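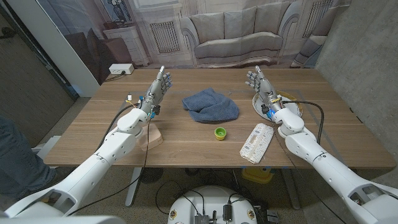

*Head camera view at the start of a tabletop episode, both hands raised.*

# Review: Flidside two-arm kit for collecting demonstrations

We bought the Flidside kit to gather training examples for tabletop tasks, and have been using it since April. In that time we have kept 2,056 episodes, mostly folding, wiping and moving small things from one side of the table to the other. I'm writing this for people who already have a learning pipeline and want to know how the hardware holds up as a daily tool.

## Setup

The arms come as a pair with the hands packed separately. Mounting took a morning. Calibration took the rest of the day, mostly because the manual covers the old wrist and we had the new one. Support sent the right pages when we asked.

Leave plenty of room for cables. On our pair the black wrist cables hang in loops next to the arms, and on the left hand a few thin wires and a small white connector stick out. I check that connector at the start of every session. It has worked free twice, and both times the recording kept running with no finger data in it. A warning on screen would have saved us those episodes.

## Recording

We record with Skumance, the software Flidside recommends. Start, stop and discard are each on a foot pedal, and I like that a lot. Files are written as soon as an episode ends. The labeling screen is slow once a session gets past 170 episodes, so we now close the session before that and open a new one.

Each episode begins with both hands up, fingers pointing at the ceiling and palms facing in. Skumance can enforce this start pose, and I would switch that on from the first day. Our early data has hands starting all over the place and we ended up dropping most of it.

## The hands

Towels go well. A crumpled knit towel in the middle of the table is our standard first object for new operators. Bottle caps are much harder. The fingertips are smooth and a small cap lying flat tends to slide away. We tried the Hisero grip sleeves, and they help with caps but drag on cloth, so we take them off for folding.

Plates are fine if you come in from the rim.

## Compared with the Akgül

We had an Akgül set on loan before this. Its arms are quieter and the manual is better. It came with simple two-finger grippers though, and our towel folds were clumsy with them. For picking up blocks I would still choose it.

## Rating

Four out of five. I took off one point for the connector and the outdated manual. Order a spare wrist cable with the kit – ours took weeks to arrive when we ordered it later.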